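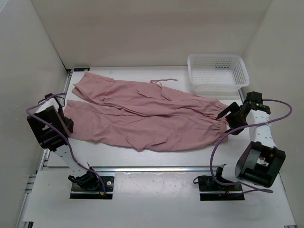 Last modified: July, 4:40 p.m.

Figure 4. Trousers with drawstring and gathered cuffs, laid flat.

4. Long-Term Sag of Closet Shelves

4.1 Shelf systems and supports

Shelves from three closet systems were tested: Vornham, Gaton and Bendov. All are sold for home use and are cut to width by the dealer. The Vornham shelf is a particleboard panel with a melamine face on both sides and a thin plastic edge strip. The Gaton shelf has the same core but carries a solid wood strip glued along the front edge. The Bendov shelf is plywood with a painted finish. Panels were used as delivered, except that any panel with a visible bow was set aside and replaced before loading.

Each shelf rested on four pins, two at each end, set in side panels that were screwed to a stiff steel rack. The pins were those supplied by the maker. A fifth support at the middle of the back edge was added in one series to match closets where the shelf also sits on a cleat fixed to the wall. The side panels were checked for plumb at the start of each series and were not adjusted afterward.

4.2 Loading

Folded clothing is a poor test load. It shifts as it settles, and its weight changes with the moisture in the room. Flat bags of dry sand were used in its place, laid edge to edge so that the load was close to uniform from front to back. The load on every shelf was 40 kg per meter of width. This is heavier than most stacks of shirts or trousers but is not out of line for a shelf that also holds shoes or boxes. Bags were put down from the ends toward the middle, and the first reading was taken once the last bag was in place.

The loads stayed on for 24 weeks. Sag was read at the middle of the front edge with a dial gauge fixed to a separate bar, so that movement of the rack did not enter the reading. Readings were closely spaced at first and then weekly. Room temperature and humidity were logged by the Org recorder described in Section 3. The recorder was moved once, from the top of the rack to the side, after it was found to sit in the path of a heating vent. Readings from before the move were kept, but the humidity values for that period should be treated with care.

4.3 Results

In all three systems the sag grew quickly at first and then slowed. It did not stop during the test. The Vornham shelves showed the largest final sag and also the largest ratio of final to initial sag. The Gaton shelves began with a smaller sag, as would be expected from the stiffer front edge, but their back edges dropped nearly as far as those of the Vornham shelves. The panel was therefore slightly twisted from front to back at the end of the test -- a shape that a single gauge at the front does not show. It was found only when the bags were taken off and a straightedge was laid across the panel.

The Bendov shelves sagged least over time. Their scatter was wider, however, and one panel took on some 5 mm of sag within the first weeks while its neighbors had barely moved. The core of that panel was later found to have a gap between two inner plies near midspan. It has been left out of the fitted curves and is listed on its own in the tables.

Adding the rear support cut the sag at the back edge sharply in every system. Its effect at the front edge was much smaller. In the Vornham shelves the front edge continued to creep at close to the same rate as before, which suggests that a rear cleat alone should not be taken as a reason to allow a wider span.

4.4 Recovery after unloading

After the bags were removed, part of the sag was recovered at once and a further part over the next days. The rest remained. Turning a sagged shelf over, a common piece of advice in home repair guides, was tried with the Vornham panels only. The panels flattened under the renewed load and then sagged in the new direction, with a slower start than in the first run. Whether this holds for the other two systems was not tested.

Pin holes were examined at the same time. Slight crushing was present on the lower side of the holes in the particleboard side panels -- mostly at the front pins -- and its share in the measured sag was small. No correction was made for it in the fits given in Section 5.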